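Trolell open day in October: who went, and was it worth the drive?

Forum: Shop Automation > Events and Visits

gravelroad_pete
Did anyone here get to the Trolell open day? I was booked for the 10 am group and had to cancel. They're running it again and I'm trying to decide whether to use up a day of leave on it. It's a four hour drive each way for me. The flyer said demonstrations of hand-held gripper work and a talk, and that was all it said.

tinshed
I went. There were 24 in our group, which was too many for the room they had us in. You get a talk at the front, then you go through to the demo area, then tea. Parking is behind the Bhardwaj building and fills up early. If you want to see arms swinging car doors around you'll be disappointed. It's mostly table work.

marlowe_k
Same day, afternoon group. I thought it was a waste of petrol. A person holding a gripper in each hand is still a person doing the job. I went to see automation.

tinshed
They explained in the talk that people do the task with the grippers first and the recordings are used for training later. Shivam Shukla spent a good part of the talk on it. You might have been in the tea queue.

marlowe_k
I was there for the talk. I understood it. I just don't think it's worth an open day until the robot does it by itself.

gravelroad_pete
Can someone say what the tasks were? We pack small parts into lidded tubs, so if it was anything close to that I'd go.

weldonsmith
I was in the same group as tinshed. I've put up three pictures from the demo tables.

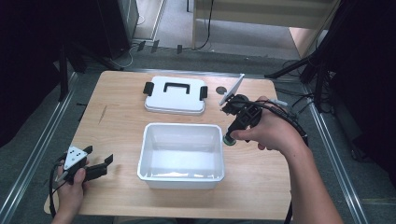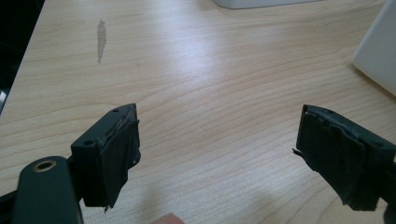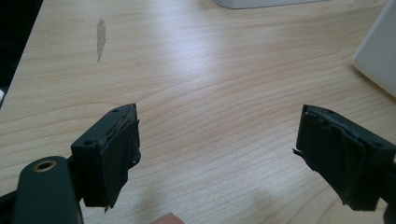 My own interest is what you put on the fingers, as I look after two pick stations at a place that does orders for Trendico and we go through pads at a silly rate. Last year we spent $1,549 on moulded replacements and I still had operators wrapping them with whatever was in the drawer. So I was looking at the fingers more than the task. Both close-ups show the pads wrapped in dark tape, all folds and creases, with a torn flap of it sticking out sideways from the right-hand one. Ours look the same by the end of a week. I asked Shivam how often they redo them and he said when the grip starts to go off, no fixed schedule. I had been hoping for a number. He did say the wrap is easy to change between tasks and they'd sooner lose a bit of tape than a finger. To Pete's question, yes, there's a bin with a separate lid in the first one, with a fold-down handle on top and a latch on each short side. I'd guess that's near enough to your tubs to be of interest.

gravelroad_pete
Thanks, that's more than the flyer told me. Latches are the part we've never been able to get a supplier to quote on. They all want to do the picking and leave the lid to us.

hexkey_dana
Regarding the tape, I'm going to disagree with weldonsmith a bit. We tried wrapped pads on a Mostov unit and went back to moulded. Loose ends catch on thin packaging. If you've got a flap standing into the gap between the fingers, sooner or later it ends up between the pad and the part. It might be fine on a hard plastic lid. I wouldn't want it near bags.

weldonsmith
We don't do bags, so I can't say. Fair point about the flap though. I would have trimmed it.

hexkey_dana
What tape are you using at your place?

weldonsmith
Cloth tape on one station and a self-bonding rubber one on the other. The rubber one grips better but it creeps when you're doing anything heavy. I've asked for a trial of the same rubber with a cloth layer under it.

tinshed
The bit I liked was the brass insert in the plastic. It's in both close-ups, lower left. I've stripped enough printed threads to appreciate it. My own brackets all get inserts now.

marlowe_k
So the highlights were tape and an insert.

tinshed
For some of us, yes. You asked about cycle times in the talk and got an answer, I thought that was useful as well.

marlowe_k
I got told it depends on the task. I suppose that's an answer.

oldmate_lars
I haven't been to this one but I went to their previous open day and it was mostly slides. If they've moved to having people at the tables I'd call it an improvement. Do they let visitors hold the grippers?

weldonsmith
Yes, at the end, if you put your name down at the door. I had about ten minutes with one. They're awkward for the first bit. You're used to feeling the part with your fingertips and all you've got is how the handle pushes back. My wrists knew about it on the drive home. Put your name down before the talk, the sheet was full by the time the last people came in.

oldmate_lars
Good to know, cheers.

gravelroad_pete
Last question from me. If I bring one of our tubs, would they try it?

tinshed
Email ahead. A fellow in our group had brought a casting of his own and they were polite about it but said no on the day. They did take his details.

hexkey_dana
I'd bring it anyway and leave it in the car. Worst case you show it to someone over tea.

gravelroad_pete
Right, I've booked the morning group and emailed them a picture of the tub with the lid off and on. I'll post here when I'm back. If anyone else is going, I'll be in the white ute behind Bhardwaj, probably from 9 am.

marlowe_k
Ask them about cycle times.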